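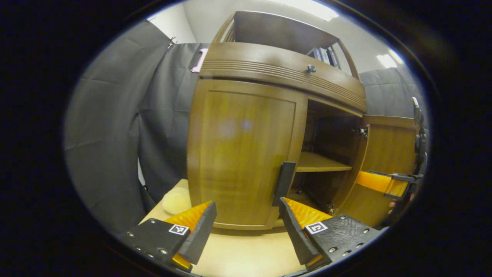 ## Card and mobile payment questions

Last updated 15/06/2024

These answers cover Laing debit cards and the Runadar app. Credit cards issued before we moved to Runadar work in the same way unless an answer says otherwise.

### Which phones does Runadar run on?

Most Android phones and iPhones that still receive security updates. If your phone is too old, the app store will tell you when you try to install it. Tablets can be used to check balances but not to pay in shops.

### How do I add my card?

1. Open Runadar and choose **Cards**, then **Add**.
2. Type in the long number, expiry date and security code.
3. Wait for a text message with a four-digit code and enter it.
4. Set a passcode, or use your fingerprint if your phone has a reader.

The card is ready as soon as it shows in green. If the text doesn't come, check under **My details** that we hold your current mobile number. You can't change the number and add a card on the same day.

### Can I have the same card on two phones?

Yes. Add it separately on each one. Removing it from one phone leaves the other as it was.

### Is there a limit on what I can pay?

A single payment by phone can be up to £3000, provided the money is in your account. Some shops set a lower limit at their own tills. Contactless payments with the plastic card have a separate limit, shown in the app under **Card settings**.

### What does it cost?

Adding and using a card is free. Your mobile network may charge for data, particularly abroad.

### Do I need a signal to pay?

No, but the phone must be switched on and have some battery. After several payments without a connection it will ask you to go online before the next one.

### I've lost my phone. What should I do?

Sign in to online banking on another device, go to **Cards** and choose **Pause all phones**. You can also text PAUSE to 1177 from any number and we will ring you back to go through security. Your plastic card keeps working and you don't need a new one.

### I've lost the plastic card but still have my phone

Report the card lost in the app. The new card number is passed to your phone automatically, normally within an hour. The plastic card follows by post.

### A payment shows twice

One of the two is usually a hold, and it drops off within 4 working days. Petrol stations and hotels are the most common cause. If both payments are still there after that, use the **Query this payment** button. Please attach the receipt if you kept it.

### What does error 63 mean?

The shop's terminal did not accept the card. Try again with the plastic card and your PIN. If you see it in more than one shop, remove the card from the app and add it again.

### Does it work with Uller tickets?

Yes, on buses and trams. Use the same phone to touch in and touch out, or you will be charged the full fare twice. Season tickets can't be loaded until September.

### Who can I speak to in person?

Priit Eglītis deals with card queries at the Laing branch, and Gediminas Pētersons at Nollberg. Bring photo ID and the phone you want to use.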